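Apprentissage par imitation, séance 4 : ce qu'on fait des démonstrations une fois qu'on les a

Notes de cours, version du 19 octobre 2022. Je les ai reprises après la séance parce que plusieurs d'entre vous m'ont dit (gentiment) que la partie sur les découpages temporels était passée trop vite. C'est vrai, j'avais passé un quart d'heure sur une question de Yamila Gallardo et je ne le regrette pas du tout !

On reprend là où on s'était arrêtés. Vous avez un ensemble de paires (observation, action), vous entraînez un réseau à prédire l'action à partir de l'observation, et l'erreur de validation est toute petite. Vous lancez la politique sur le bras et, au bout de quelques secondes, la pince se promène à côté du tissu. Pourquoi ? Parce que l'erreur de validation est mesurée sur les états du démonstrateur, et que la politique, elle, visite ses propres états. Une petite erreur la décale, l'image suivante ressemble un peu moins à ce qu'elle connaît, elle se trompe un peu plus, et ainsi de suite. Si vous ne retenez qu'un dessin du tableau, gardez celui des deux trajectoires qui s'écartent.

Il y a trois remèdes au programme, et je vous préviens, je préfère le deuxième.

1. Enrichir les démonstrations. On demande au démonstrateur de partir de mauvaises positions et de se rattraper. C'est bête et ça marche bien, mais il faut y penser au moment de la collecte – après, c'est trop tard.

2. Prédire des séquences d'actions. Au lieu de sortir une action, le réseau en sort k d'un coup, on en exécute une partie, puis on replanifie. L'horizon effectif diminue, donc les erreurs ont moins d'occasions de s'empiler. Attention au choix de k : trop court, on retrouve le problème de départ, trop long, le robot devient sourd à ce qui se passe devant lui. Pour le linge, où le tissu glisse et se déforme sans prévenir, ça se sent tout de suite.

3. Corriger en ligne (DAgger et sa famille). Très joli sur le papier, pénible avec un vrai robot, on en reparlera en février avec Horacio Benítez.

Passons au jeu de données du TP, que nous appelons Troncoso. Il contient 3647 démonstrations de manipulation de vêtements, dont environ 2000 de pliage. Tout a été enregistré avec des pinces tenues à la main, chacune portant sa caméra, et c'est le mouvement de la pince dans l'espace qui sert d'action. Les conséquences pour vous sont assez concrètes. D'abord, les actions sont relatives : on prédit un déplacement par rapport à la pose courante de la pince, et jamais une position absolue dans la pièce (Daichi Shimada a essayé l'absolu l'an dernier, demandez-lui de vous montrer ses courbes, elles sont instructives). Ensuite, l'optique très large met les doigts tout près et le reste assez loin, si bien que recadrer l'image au centre, comme on le fait par réflexe, vous fait perdre le contact entre les doigts et le tissu. Ne recadrez pas ! Enfin, pour les tâches à deux mains, la pose relative entre les deux pinces fait partie de l'entrée. Sans elle, chaque main plie dans son coin.

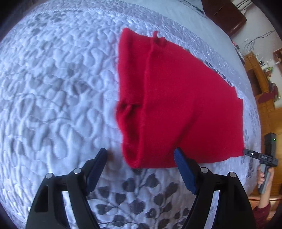
Faut-il synchroniser les deux flux avant de calculer la pose relative ? Il faut le faire avant, en ramenant les deux flux sur une même horloge, sinon le décalage temporel se transforme en fausse distance entre les pinces dès que les mains bougent vite.

Pour le TP, prenez le sous-ensemble de 200 démonstrations, ça suffit largement pour comparer k = 1 et k = 8. Gardez 90 % pour l'entraînement et séparez par démonstration entière. Si vous mélangez les images d'une même démonstration entre les deux paquets, votre validation sera magnifique et ne voudra rien dire. Je l'ai vu chaque année, et je l'ai fait moi-même dans ma thèse.

À rendre : les deux courbes d'erreur en fonction du temps écoulé dans la démonstration, plus une demi-page de commentaire. Shobha Mathew tient la permanence pour les soucis d'installation. Les questions de fond, envoyez-les-moi, même mal formulées.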